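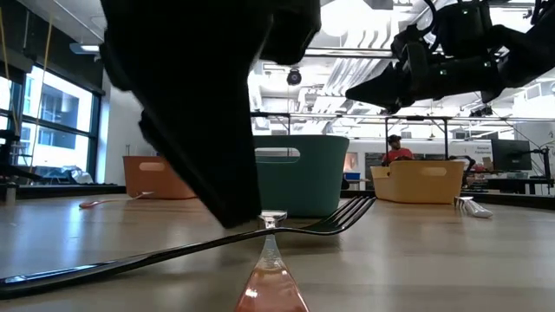 Two days of groups, aliases and shared inboxes at Plilluvport

I have been running mail and user accounts for a mid-sized company long enough to think a users' meeting couldn't teach me much. Well, the Stonberg open house in Plilluvport in October 2021 fixed that! I came home with a notebook full of things to try, and I'd already changed two of our settings from the train.

Stonberg makes the directory tool we use to keep our mailing groups in order, and once in a while they open up their office to the people who work with it all day. You get a badge, a very decent coffee, and then you're let loose on the developers (who seemed happy to see us, even after lunch).

The first morning was all about nested groups. Orestis Vasilakis ran the session, and he is a terrific teacher. He put up a real customer setup with 2137 users and 211 groups, a good many of them inside each other, and asked us to work out who would get a message sent to the sales list. We all got it wrong. I had the contractors in there twice. Then he opened the membership report, sorted it by "inherited from", and there was the answer in one column. I've had that report in my menu for years and never once clicked on it. 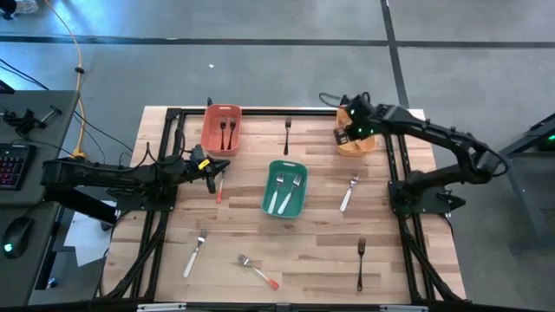 After the break we moved on to bulk imports, which is where I had the most questions. We bring in new staff every February from a spreadsheet, and there are always a few rows that fail without saying why. The new import screen shows you the bad rows before anything gets saved, and lets you fix them right there. I tried it with a 700-row test file and had it clean in 30 minutes, with most of that spent on my own typos.

The second day had a talk from Kuzmenko, a small firm that moved all its shared inboxes over in one night, and a hands-on hour with Nakovau, the add-on for expiring guest accounts. I loved Nakovau. You set an end date when you invite the guest, the group owner gets a reminder a week ahead, and if the owner does nothing the guest drops off. We have guests in our groups from projects that closed ages ago, so I'm setting it up as soon as I get the budget okayed.

One small gripe: the rooms were a long walk apart and I missed the start of the session on naming rules. The slides are supposed to go up on the customer portal, and I'll be going through those with our help desk.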